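Notebook, finishing bench
20 July 2023

Hot again and the shop smells like a citrus grove, so at least I know the solvent lid was loose all night. Fixed that first thing. Note to everyone including me: push the lid down until it clicks, then push it again.

Today was meant to be the day I settled the oil-and-wax question for the Stitberg boards. I didn't settle it, but I got a lot further than last week and I'm writing it down while my hands still smell of it.

Where we were

Quick catch-up for anybody who skipped my last few pages (fair enough, they were long). Stitberg wants a finish for eleven maple - sorry, 11 maple, I was told to use digits in this book - serving boards that will get wiped down all day long. They don't want a film on them. They want to be able to fix a dull spot themselves with a cloth and five minutes, and I'm with them on that, I hate sanding back varnish.

So it's oil plus wax. Candidate one is the Brallosa oil straight out of the can. Candidate two is Brallosa with beeswax melted in. Candidate three is my own mix from May, the one with a little carnauba in it, which I was extremely proud of until it went streaky on the big offcut.

The streaks I now think were my fault. I had the wax too cool when it went in and I stirred like somebody with a bus to catch. You could feel little grains in it between your fingers. I'd written "slightly sandy, probably fine" in May. It was not fine! Past me needs to stop writing probably fine.

Rags

Gone back to cotton for wiping on. The microfiber lays down a beautiful even coat for the first pass, and then somewhere in the second it starts to drag and leaves fuzz in the wax. Fine for dusting between coats though, I'd fight anyone who tried to take it off me for that. Old T-shirt is still the best thing going for the final buff. Wash it twice before use, no fabric softener, cut off every seam. Fold it into a pad with no raw edges on the face.

And the usual: anything that's touched oil goes flat on the line outside until it's stiff, then in the metal can with water. Never balled up, never back in with the folded ones. 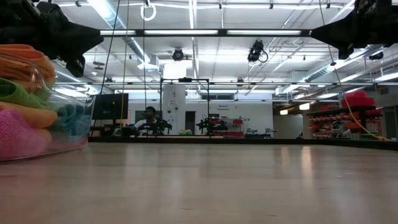

The melt

200 grams of Brallosa in the double boiler, water just steaming, no bubbles. Let it come up slowly with the lid off. I shaved the wax with the old block plane held upside down in the vise, which makes gorgeous curls and is much quicker than the cheese grater. (The cheese grater is retired. It has its own shelf.)

Carnauba in first this time. It has the higher melting point, and I think dumping both in together was the other half of the May problem - the beeswax goes clear, you think you're done, and the carnauba is still sitting down there in flakes. Waited until I could see the bottom of the pot with nothing moving on it. Then beeswax, then another good long stir, then off the heat and KEEP stirring. The stirring while it cools is the bit I skipped before. I put the radio on and did one whole program's worth. My arm knows about it.

Came out like soft shoe polish. Pale yellow, smooth, no grains at all that I could find. I smeared some on a piece of window glass and held it to the light and it was even all the way across. Very happy with this. Labeled the tin 612 so it follows on from the last one in the batch book, and please could whoever wrote on the lid of the last one in pencil use the paint pen next time.

Surface prep

Same as always with one change. Down through the grits with the grain, wet the wood with a damp sponge, let the fuzz stand up, leave it overnight, knock it back. I did the overnight bit on Tuesday like a responsible person.

The change is that I took one board all the way up to 2,000 just to see. Looks amazing raw, like a river stone. Takes the oil terribly. It sat on top in a puddle and I ended up wiping most of it off again, and the color underneath is noticeably flatter than its neighbors. So that's a lot of extra sanding to get a worse board. I'm keeping it as a reference piece and I've written DON'T on the back.

I also tried the Fududix meter on every board before coating. It reads a touch higher than the old pin meter and I have no idea which one is lying. They agree on which boards are drier than others, though, and that's all I need for this. If we ever want a true number we should send a piece out to be oven dried.

End grain is where I always come unstuck, and tabletops made up of narrow strips are the same story. Each strip drinks at its own speed. You wipe on one nice even coat, go get a coffee, come back, and half the strips are matte and the one next to them still has a shine you could slip on. What works for me is going back over the thirsty strips only, with a nearly dry pad, and leaving the others alone even when it looks patchy. It evens up by the next day. If you flood the whole lot to make it match you'll be scraping gum off the slow ones all week. 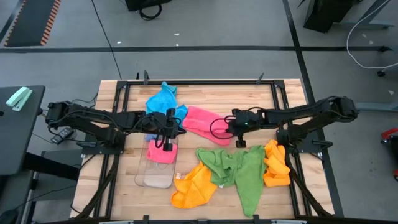
Butcher-block top with its rails and clamps, from above the near side.

I've decided the reflection test is a better judge than my fingertips. Get down low, put your cheek nearly on the wood and look toward a window. Straight, soft streak of light means even coat. If the streak breaks up or goes blotchy there's a thick patch, and it'll be tacky tomorrow.

Coats and waiting

First coat on the three test boards went on at ten this morning. Wiped on with the cotton pad, left until it started to grab a bit, wiped off hard. And I mean hard, you want to feel as if you've taken all of it away again. What stays in the wood is plenty.

Plain Brallosa: goes on like a dream, soaks in fast, smells of almost nothing. Color goes warm straight away. Feels a little naked afterward, if that makes sense. Dry to the touch by lunch.

Brallosa and beeswax: nicest to handle of the three, silky, you keep picking it up for no reason. My worry is fingerprints. I pressed my thumb on it after lunch and the print was there, clear enough to convict me. It buffed out but it shouldn't be that easy to mark.

Batch 612 with the carnauba: stiffer to spread, needs elbow work, and for the first ten minutes it looks awful, all hazy. Then you buff and it comes up with a low, hard sort of shine. Thumb test barely left anything! I did it again with the other thumb in case the first one was too clean.

Water drops next. I put a row on each board with the eyedropper and left them sitting while I ate. Plain oil let the water flatten out and there was a faint ring afterward. The other two held the drops up in beads. I'd call beeswax and carnauba even on that one, maybe a hair in favor of beeswax, and I did have a favorite going in, so somebody else should repeat it without looking at the labels.
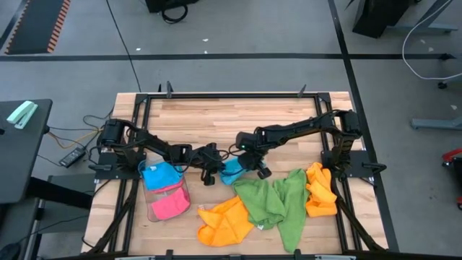

Coffee was less kind. All three took a ring from a hot mug, the plain oil worst, the beeswax one went cloudy where the heat got to it, and the carnauba one had a thin brown line that came off with a damp cloth and some rubbing. Red wine I've left for tomorrow. Not for any technical reason, I just didn't bring any.

So I'm leaning toward 612, with the warning that it's more work per board and whoever does the buffing on the full set is going to want to split it over two days. Could also thin it a little with the citrus solvent for the first coat and use it full strength after that. I like that idea more the longer I look at it. Will try on the back of the DON'T board, seeing as it's spoiled anyway.

Supplies

Boersma still has the beeswax in blocks and will hold some for us. The pellets melt quicker and cost more, and I don't mind the planing. Carnauba is down to the last handful in the jar, need to order before the full batch. Paint pen is running dry too. Cotton we have, as long as people stop using the good pads on the bikes.

To do

Second coat tomorrow first thing, before it gets hot.
Wine, lemon juice, and a smear of mustard on all three.
Repeat the water drops blind.
Check the rags on the line are stiff and get them in the can.
Write to Stitberg and ask if they're putting the boards through a dishwasher. I have a horrible feeling about the answer.
Lid. Click. Then again.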